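Folding a thick quilted comforter so that it stays folded
Household textiles > Bedding and storage

Posted by Clukholm, January

I have a dark red quilted comforter, double size, polyester filling, bought under the Dorkar label. The care tag gives a filling weight of 700 g. It has to go into a lidded box under the spare bed for part of the year, and the box is 80 cm long. Whatever I do, I end up with a long lump that is thicker at one end than the other, and the lid won't close.
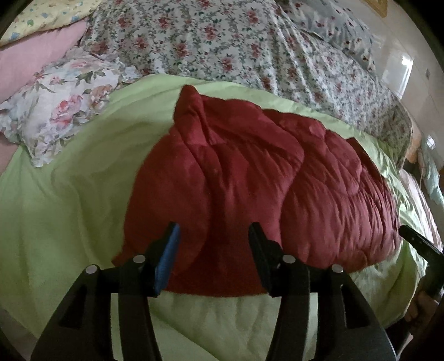 The comforter on the bed, heaped up.

I have tried rolling it from the foot end and I have tried folding in quarters. Rolling is worse. Should I be using a vacuum bag, or is there a fold that works on something this puffy? I would like to avoid buying anything if I can.

Posted by Ticona

Vacuum bag. Done it for years, no trouble. Get the larger size.

Posted by Datmont

A vacuum bag will reduce the volume, but I would not leave a polyester filling compressed for months at a time. Some fillings recover well and some do not, and the care tag rarely says which. Try folding first.

The difficulty is trapped air. Quartering holds it in the middle of the bundle, and rolling drives it towards the end you have not reached yet. Folding in thirds along the length gives it a way out at both ends.

Clear the pillows to one side and lay the comforter flat on the bed. Bring one long side in by a third and press along it with the forearm, from the middle outwards. Bring the other long side over the first and press again. You now have a strip. Fold the strip in thirds from the foot end, stopping after each fold to press. Leave it alone for ten minutes before you judge the size - the filling settles a little - and then press once more.

If the quilting is in large curved sections, as mine is, the folds will not fall on the seams. Ignore the seams and measure by the edges. A bundle with rounded corners is normal for this type and will still go under a lid. 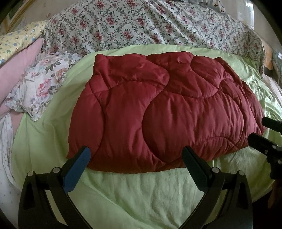

Does a comforter need washing before it is stored?
It should be clean and completely dry. If it has been used without a cover, wash it according to the tag and allow a full day of airing after it feels dry on the outside, as the filling holds moisture longer than the shell does.

One further point on the box. Measure the inside, below the rim, and compare that with the bundle at its thickest point after the second pressing. The outside dimensions are of no use here. If you are over by a few centimetres, refold the strip in quarters to get a shorter, taller bundle - this suits a deep box and is no help with a shallow one.

Posted by Clukholm

Thirds worked. The lid closes with slight pressure in the middle. I had been measuring the outside of the box.

Thread viewed 2,725 times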